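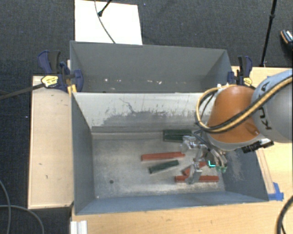
Three reds and two dark greens in the front bin.

Block news, April 2019

Hello all! I promised Melur I'd keep this short and she has already laughed at me, so on we go. The big job since the last newsletter has been the stock count, which we do every spring and which I always forget I hate until I'm sitting cross-legged on the store floor with a pencil behind my ear.

The total came to 2,821 blocks. Last year's sheet has gone missing (Danang, if it's in your car again, please have a look) so I can't say if we're up or down, but it felt like plenty by teatime. The loan sets have all been made up again too, with 105 blocks in each and a list tucked inside the lid. Please do check your set against the list before you bring it back. We had one come home with a domino in it, which was a nice surprise for somebody, I'm sure, but doesn't help you finish a wall.

Now, the grey metal bins. I know there are strong feelings! They're scuffed to bits inside, scratched all over the floor, and the front one has a little round hole towards one corner. Sutrisno would like to see them replaced with plastic ones, and he did get a price from Fultus, but I'm fond of them. You can see straight away what's in the bottom, they wipe down with a damp cloth, and I've never managed to tip one over. So they're staying for now, and we'll talk about it again in July when we know what the rent is doing.

What I would ask is that you go easy on the long blocks. The dark greens aren't all the same thickness, and if you're building the Stenutano bridge you want the chunky ones along the bottom and the slimmer ones for the rails. I've had two bridges sag on me this month and both times I'd muddled them up. Reds are much more forgiving and I'd start any new builder on those.

We're also still after spare reds. Retno put a note up at the Setiawan shop and almost 200 have come in so far (thank you, thank you, especially whoever left the carrier bag on the step), but the tower plans eat them up at a terrible rate. Any length will do. If they're sticky, bring them anyway and I'll get the washing-up bowl out.

Last thing! Thenmozhi is running the beginners' table again and could do with another pair of hands to set up and pack away. You don't need to be any good at building. Have a word with her at the tea hatch, or drop me a line and I'll pass it on.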